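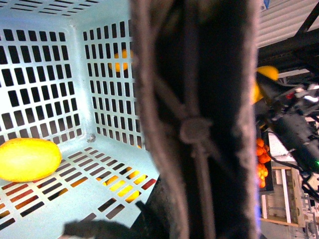 Wrist view, left arm, yellow fruit in the blue basket. Second arm at right.

11/12/24, fruit task, remote control

Ran 42 demos with Czesław on the leader arms and me on the log. Kept 36. Two of the rejects were my fault (recording started after the arm had moved). The others were bad approaches: the fingers came in too steep and touched the basket wall before closing.

Wrist view remains the weak point. The finger and its lacing take up the middle of the picture and are out of focus, so Czesław drives mostly from the overhead view and looks at the wrist only for the last few centimeters. Fruit behind the basket and colored shapes under it show through the slots. Leonor thinks the policy will confuse those with fruit on the basket floor. I would like to see it fail before we change baskets.

Operator time per demo dropped to around 8 seconds once we fixed the start pose. Slower demos kept if the motion was smooth.

To do:
Re-tie the lacing, check the knot for slack.
Route the cables on the second arm higher.
Compare against the October set, same split.
Ask Weronika whether Trerkonus can log gripper force at the full rate. Current files have gaps.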